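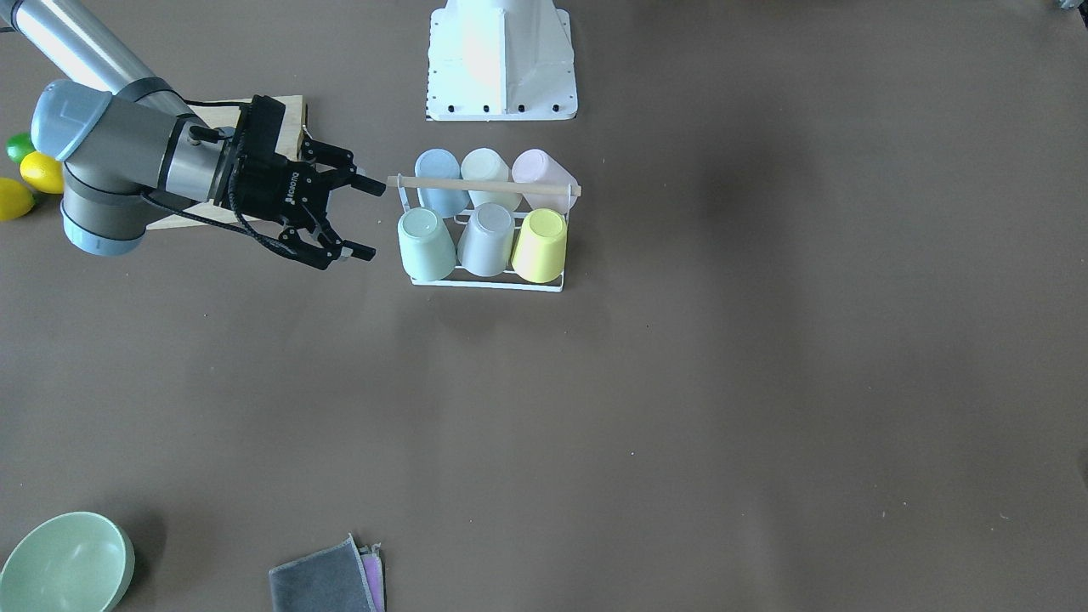
I finally gave in and bought a cup rack, after two years of drying mugs on a folded dish towel. I went back and forth on it for most of September, mainly because our kitchen at the Warkberg place has so little counter and I didn't want one more thing living on it. A white wire one, just thin metal rods and a flat base, doesn't look like much sitting out on a big table, and I think that's why I like it - it hardly takes up any room to the eye. Mine was $18 and holds all the mugs we really use.

The other half of the job was thinning out the mugs themselves (I know, I know). Ruoxi Dong wrote in after the last issue to say she got hers down to 14 and hasn't missed a single one, so I pulled everything out of the cabinet one evening and made a giveaway box. The chipped Planine souvenir mug stays, and I won't be taking questions!

If you have a rack you love, hit reply and tell me where you keep it. I'm still moving mine from one side of the sink to the other.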